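周日，晚上九点十分。

继续上周没做完的零食分装。下午先清了柜子第二层，把过期的挑出来，剩下的按包装形式分三类：硬盒、自立袋、枕式软袋。硬盒不用管，能码。自立袋底部有折边，单独放勉强站得住，开封以后重心上移，碰一下就倒。枕式软袋最麻烦，没有底，内部充气，占的体积远大于内容物，堆两层就往下滑。今天处理的主要是这一类。

容器先试了Fellitz的布盒。标称能折叠，也确实能折，但侧壁没有支撑，软袋往里一塞就外鼓，并排放三个，柜门合不上。换成透明塑料盒，方形，侧壁带棱，口沿是圆的。棱的作用应该是加强筋，手按侧壁中部，变形比同厚度的平壁小得多。口沿圆边也有好处，袋子的封口齿边刮过去不会挂住。缺点是反光，顶灯底下从正面看不清里面装了什么，要换个角度。标签还是得贴。

台面铺了一张白纸，尺寸比桌面略小，四周留一点木头边。铺纸有两个理由，一是碎屑好收，完事一卷就走；二是透明盒直接放在浅色木桌上，轮廓不好找，铺白纸也没有好多少，只是纸上可以用铅笔画定位线。画过一次以后觉得没必要，盒子放中间就行，后来没再画。

放入方式记一下，上周试过几种：

平放。最直观，但软袋平铺后面积比盒底大，四角要上翘，第二袋压不住第一袋。

竖放。封口朝上，一袋挨一袋，像档案夹。取用方便，能看到袋子上沿的颜色。问题是第一袋没有依靠，会往前倒，必须先放一个垫着，或者把盒子后侧垫高。

对折后斜放。袋子先把气赶到一头，沿中线折一下，斜着送进去，下角先触底，再把上半部分推直。折痕会回弹，回弹力正好把袋子顶在侧壁上，第一袋也能站住。目前用这种。代价是薄脆类的会碎，所以薯片不折，另放。

斜放的角度没有量，凭手感，太陡会卡在口沿，太平就变成平放。袋子从右侧进，先举过口沿再往左下送，比从正上方直接放顺手。从正上方放的时候，袋子的下半截会摆，容易搭在盒沿上，一半在里一半在外，还得重来。

称重。Uston的小秤，归零后读数稳定需要等几秒，急着读会偏低。空盒不计，装满的一盒大约900克，主要是坚果那几袋重。超过这个数以后，单手从上层往下拿就不太舒服，所以定为上限，不再往里加。膨化类的体积先到顶，重量远不到，按体积封顶。

标签用Vomia的标签纸，宽12毫米。上次买的宽一号，贴在带棱的侧壁上，棱与棱之间放不下，边缘全翘起来。12毫米的可以整条贴进一个平面里。胶在塑料上初粘一般，贴完用指甲压一遍。内容只写类别和最早到期的月份，不写品名，品名换得太快。

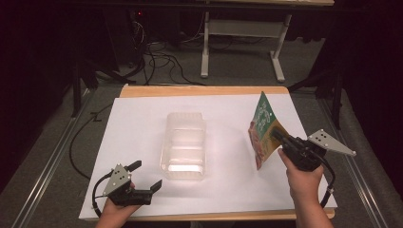

空盒与待放的绿色软袋，桌面铺白纸。

登记表也顺手改了。原来是一个袋子一行，到今天编号已经排到31，表太长，翻起来没意义。改成一盒一行，列为：盒位、类别、最早到期、备注。到期日期在装盒时抄一次，以后只在取空时更新。备注栏暂时只有一种内容，就是“已开封”。

没解决的：一，已开封的软袋怎么夹。长尾夹能夹紧，但夹子的柄会顶到隔壁的袋子；封口条不占地方，长度要和袋宽匹配，家里的短一截。二，盒子上层和隔板之间的余量太小，竖放的袋子封口边会蹭到隔板，隔板要往上挪一个孔位，挪了以后上面放不下麦片桶。先不动，等麦片吃完再说。三，柜子靠外墙，夏天偏潮，干燥剂放盒里还是放柜里，没有想清楚。放盒里消耗快，放柜里基本没用。

收尾：白纸折起来留着，下次还能用。剩余的盒子倒扣叠放。地毯上掉了点碎屑，明天再吸，现在开吸尘器太吵。

下次先挪隔板，再量封口条。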